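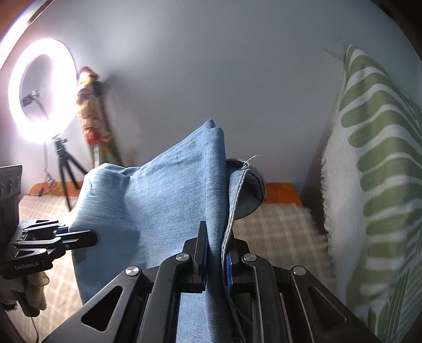

Part-time help wanted: folding and handling sessions for a home-built laundry robot

Farncombe Shared Workshop, back room. Paid, 15 hours a week, starting in October.

We are building a two-armed machine that picks up clothes and folds them. The project is called Uvenano. It started in a spare bedroom and moved into the workshop last spring when the arms got too big for the desk. The arms, the base and most of the wiring are done. What we need now is a large number of good recordings of people handling clothes with hand-held grippers, and we need another pair of hands to make them.

The work

You hold one gripper in each hand and use them to pick up, shake out, turn and fold ordinary clothes. Each recording is one garment from start to finish. Our target is 3,000 recordings before we begin training, and we have a long way to go.

Jeans and other heavy denim are the current focus. T-shirts and towels went well with the first version of our software, but denim is stiff, it bunches up, and the hems are thick enough to slip out of the fingers. You will spend most of your first month on trousers. After that we move to shirts with buttons, then fitted sheets.

A normal shift goes like this:

Check the grippers, cables and batteries against the sheet on the wall.
Wipe the lenses.
Run one test recording and play it back before doing any more.
Work through the garment list for the day, changing the starting pile each time.
Write down anything that went wrong, with the recording number.
Copy the files to the Prondex drive and put the batteries on charge.

Failed grasps are fine and we keep them. Please don't restart a recording when a garment slips. Pick it up again and carry on.

Pay and hours

$37 an hour, paid every 2 weeks. Shifts are three hours long, mornings or afternoons, and you can choose which as long as you tell us by the week before. The workshop is open from 8 a.m. The job runs for four months. It may go on longer if the arms do well, but we can't promise that.

There is a paid break in the middle of each shift. The grippers are not very heavy, but your wrists and thumbs will feel it in the first few days, so we start people on shorter blocks.

Who we are looking for

Someone patient who doesn't mind doing the same thing many times with care. You need steady hands and full use of both. You should be able to stand or kneel for twenty minutes at a stretch, and you should be comfortable keeping simple written notes.

You do not need to know how to program. Experience with sewing, alterations, dry cleaning, stage wardrobe or hotel laundry would be useful. So would having built or repaired anything with motors in it. If you want to learn the build side, you are welcome to stay after a shift and help with the arms. That time is optional and unpaid, and plenty of people would rather go home.

You must be 18 or over and allowed to work in the US.

Things to know first

The room is small and the lights are bright. We share the building with a woodworking group called Jibrin, so it can be noisy in the afternoons and there is some dust in the hallway. There are two steps up to the back door and no elevator is needed after that. Parking is on the street.

The recordings mostly show hands and clothes, but your voice and sometimes your arms or feet may be picked up. We remove the sound before anything is used. You will get a one-page release to read before the first shift.

How to apply

Send a short note through the contact form on the workshop page with "Uvenano folding" in the subject line. Tell us which hours suit you, any work you have done with fabric or machines, and whether you are left- or right-handed. A resume is fine but not required.

We will invite people in for a one-hour paid trial with a pair of jeans and a towel. We have room for two people and will take the listing down when both places are filled.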